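Ticket 1818 - Cell 3 hand drops cartons on release, long finger slow to open
Site: Homelton
Opened by: Ravero line support
Assigned: Nandini Subramaniam
Status: open, monitoring

Last updated: Dec 13, 2021

Reported:
Operator says hand on cell 3 "holds on too long" then lets go late, carton lands half in half out of the bin. Mostly small cartons. Bigger stuff ok. Started after the hand was swapped in November, got worse gradually. No fault code on the panel. Restart clears it for a bit then it's back.

First look:
Power off, locked out, moved every finger by hand. Two short ones free. Long one stiff at the middle joint, gritty in the last bit of travel. Not much, but you feel it. Took the cover off, no broken strands on the tendon, no obvious rub. Cleaned joint with a dry brush, put it back. Slightly better. Ran 20 min, same late release.

Checked the obvious:
- air/dust in the palm, some, wiped out
- connector at wrist, reseated, no change
- firmware matches the other cells
- hand config file, matches the backup EXCEPT open position on long finger. Backup says 255, cell says 245. Nobody here owns up to changing it and the log doesn't go back far enough.

So it was never opening all the way. Set back to 255, saved, power cycled to make sure it sticks. It sticks.

Reran with same cartons. Better, not fixed. Late release gone on most picks, still get one that hangs on the pad for a moment and comes away crooked. Slow it down and it's fine, full speed no.

Pad:
Pad on the long finger is worn. Surface scuffed, a bit chipped. Think glossy carton catches on the rough part. Swapped in the only spare we had, which is the OLD style pad, sits a little proud. Worse! Put the worn one back. Do not use the old style pads on this hand, somebody please pull them out of the drawer.

Asked Agbenyega for the right pads. They want the hand serial before they ship, sent it. No date yet.

Joint screw:
Center screw on the long finger joint. Was over tight I think, that's the stiffness. Backed it off a hair, finger swings free now, no side play. Threadlocker on, paint mark on the head so we can see if it moves. If mark is off line at next check dont just crank it down, call me.

Second run, slow speed, wrist camera on so I could watch the release over the bin. Went through the toothpaste cartons first as they're the slippery ones and the ones the operator complained about.

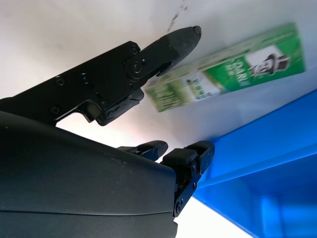 Then went back to the release timing. Cell program was opening all the fingers on one command and starting the retreat straight away. Old hand was quicker so it got away with it. Added a short wait after open, before retreat. Retreat itself is now straight up for the first part, then the swing. Before it was swinging right off the release and the long finger could drag the carton along with it.

Full speed again with the wait in. Good. Left it running through lunch, came back, no cartons on the floor, none hanging on the bin rim. Cycle time is a touch longer, line lead says she can live with it until pads come.

Spoke to Lestport, they have the same hand on their packing cell. They had the open position wrong too, same number, 245. So could be the defualt in the swap kit and not somebody's edit. Asked Ravero to check the kit file. If you are swapping a hand anywhere, check this value BEFORE you run.

Shift notes for cell 3:
- leave speed where it is, do not turn it back up to make rate
- if a carton hangs, stop, write down which carton and which finger, then clear it
- brush the joints at start of shift, dry only. No spray. Spray gets in the pads and then everything sticks
- wipe the camera window while you're in there
- dont push the fingers around with power on

Still open:
1. Pads from Agbenyega, fit to long finger first, the short ones can wait
2. Ravero to confirm kit file value
3. Take the wait back out once pads are on, test at full speed, log it here
4. Re-check paint mark
5. Save new backup with the 255 in it and the changed program. Did save one to the cell, not to the share, share was down

Not closing till pads are in. If it comes back before that attach the log BEFORE restarting, the restart wipes it and then I've got nothing to go on.

NS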